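# huvia-bedding-terms
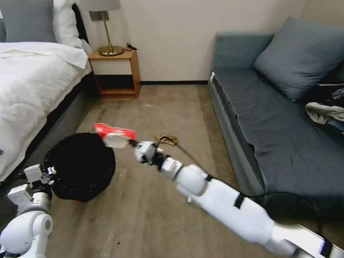
*Bed with white duvet, grey and white pillows, nightstand and table lamp.*

A multilingual glossary of bedding and bedroom furniture terms, meant for shop catalogs, rental listings and translation memory tools. The source language is US English. Entries were collected from trade vocabulary lists and then rewritten by hand, so definitions are short and avoid marketing language.

Maintainer: Sorcha MacKinnon
Last full review: Wednesday, May 6, 2020

## Contents

The glossary holds 3000 entries in 12 languages. Not every entry has a translation in every language. Missing values are left as empty strings, never as `null` or `n/a`.

| File | Contents |
|---|---|
| `terms.csv` | Headwords, part of speech, definition, category |
| `translations.csv` | One row per term and language |
| `synonyms.csv` | Regional and trade variants |
| `deprecated.csv` | Withdrawn IDs and their replacements |

All files are UTF-8 with Unix line endings. Fields are comma separated and quoted only when they contain a comma, a quote or a line break.

## Fields in terms.csv

- `term_id` - integer, stable across releases
- `headword` - lowercase unless a proper noun
- `pos` - `n`, `v` or `adj`
- `definition` - one sentence, no final period
- `category` - one of 34 codes, listed in `categories.txt`
- `status` - `draft`, `checked` or `withdrawn`

Definitions have a soft limit of 70 characters. The build script prints a warning for longer ones but does not fail.

## Known problem terms

**duvet / comforter.** These are separate entries. A duvet is an insert used with a removable cover. A comforter is finished on the outside and can be used without one. Many US sellers use the words interchangeably, and `synonyms.csv` records this with the flag `loose`. Do not merge the two IDs.

**quilt.** In US English, a stitched layered cover. In Australian English it often means a duvet. Check the `region` column before matching on this headword.

**nightstand.** Preferred over "bedside table" for US output. The British form is stored as a regional variant, along with "bedside cabinet", which is limited to pieces with a door or drawers.

**sham.** Decorative pillow cover only. Plain covers go under `pillowcase`.

**headboard.** Kept in the furniture category even when upholstered.

## Building

Python 3.6 or later is required. There are no other dependencies.

```
python build.py --lang all --out dist/
python check.py dist/
```

`check.py` looks for duplicate IDs, orphaned translations and unknown category codes. Run it before opening a pull request. Output for the Rewi import tool needs the extra switch `--flat`, which writes one file per language and drops synonyms.

## Sources

The first draft came from the Prunduline word list, which covered linens only. Furniture and lighting terms were added later from the Dernska glossary. Where the two overlapped, the Prunduline definition was kept and the other was moved to the `note` column.

## Limitations

Mattress construction is thinly covered. Crib and nursery terms are mostly still `draft`. Size names (twin, full, queen, king) are defined without dimensions, as these differ by country and should be handled in product data.

The next release is planned for October. Corrections can be filed as issues - please include the `term_id` and the language code.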